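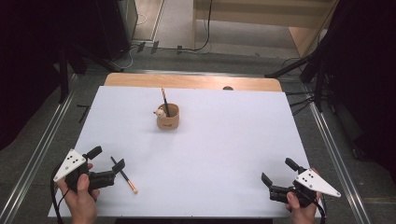 Pencils and wooden cup on the work board.

Morwood torque wrench manual, PDF edition, 313 pages. Reviewed January 27, 2024 by Satish Kandpal.

Covers the 70 and 300 series. Exploded views are sharp and print cleanly at letter size. Calibration tables are complete, but the part number index stops at 2318, so later spring kits have to be looked up in the Odix parts catalog. Bookmarks work. Text search fails on the scanned wiring pages for the digital head. Four out of five.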